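In Defense of the Coat Rack

by Tipene Pomare
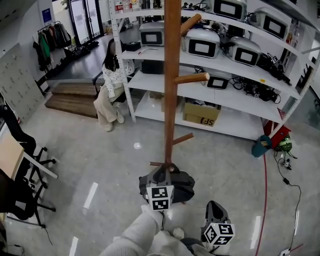

A wooden coat rack with short pegs at different heights. The shelving behind it is doing the other kind of storage.

I want to write something in favor of the coat rack. It is a piece of furniture that many people now consider old-fashioned, and I understand the reasons. It stands in the way, it falls when you put all the heavy coats on one side, and it shows to every visitor how many jackets you own. My sister calls hers "the wet tree". When she moved to her new apartment in Larkside in March, she left it behind on the sidewalk and bought a closed cabinet with sliding doors. She is happy with the cabinet. I am not happy with it, and I only visit.

My problem is the following. When I arrive at her place, I take off my coat and then I stand there. I know that the cabinet is for coats, but I don't know which door, and if I open the wrong one I will see the vacuum cleaner and her tax papers. So I hold the coat on my arm until she takes it from me. With a coat rack, a guest does not need any permission. The peg is there, it is empty, you use it. I grew up in a house where the door was open most of the day and people came and went, and nearly everything about that hospitality started with a peg.

The second argument is about drying. A coat that was in the rain should not go behind a door. I have read the advice in magazines to let it dry over the bathtub first and to move it to the closet later, and I have never met a person who does the second step. The coat stays over the bathtub for two days. On a rack it can dry and be stored in the same place, and the air gets to it from all sides.

I should say something about the design also, because not every rack deserves to be defended. The type I like best has one vertical pole and a base in the form of a cross, with short pegs placed at different heights. The different heights are important. When all the hooks are in a ring at the top, like a crown, the coats lie on each other and the one you need is always under the others. A low peg looks strange in the shop, almost like a mistake, but it is the most useful one in a house with children. It can hold a school bag, an umbrella, a dog leash. A child who cannot reach the hook will use the floor, and then you are angry with the child for something that is the fault of the furniture.

I prefer wood, and I admit this is mostly feeling. I once had a metal one from Wastel, very thin and elegant, and its hooks left small bumps in the shoulders of my sweaters. A thick wooden peg with a blunt end is kinder. It does not look so clean as metal, but in a hallway I don't look for clean lines. I look for a place to put my scarf.

Now the opponents. A friend who sells home storage at Ruveo told me that a coat rack is "not a system". He wants everything on shelves, and he is proud of shelves that go up to the ceiling. I have respect for shelves. A big white metal unit with holes in the uprights, where you can move the levels up and down, will accept nearly anything you give to it – equipment, bottles, a cardboard box with open flaps, a tangle of black cables. That is its strength, and also the reason why I don't trust it too much. A shelf never refuses. You put a charger there for one evening, and after some time there are other chargers beside it and none of them belongs to a thing you still own.

The coat rack refuses quickly. It has a few pegs and that is all. When it is full, you see it is full, and you have to carry the winter coat to the bedroom or ask yourself why you have it. My friend says this is a weakness of capacity. I think a hallway needs at least one piece of furniture with this weakness.

He is right in one point, which is the falling. A rack with a narrow base is a danger, and no amount of affection changes it. The base should be wide and heavy, and you should hang the heaviest coat low and on the opposite side from the others. Before you buy, pull gently at the highest peg in the shop. If the salesperson looks nervous, buy another one. Also check if the pegs turn in their holes, as a loose peg will slowly point down and one morning your hat is on the floor.

I paid 319 dollars for mine, in a small shop called Kang, and I know this is a lot for a pole. My friend at Ruveo laughed for a long time. But I touch this object two times every day at the minimum, when I go and when I come back, and there are very few things in my home that I can say this about. The sofa cost much more and I sit on it mainly on holidays.

My sister has asked me for the name of the shop. She says it is for a colleague.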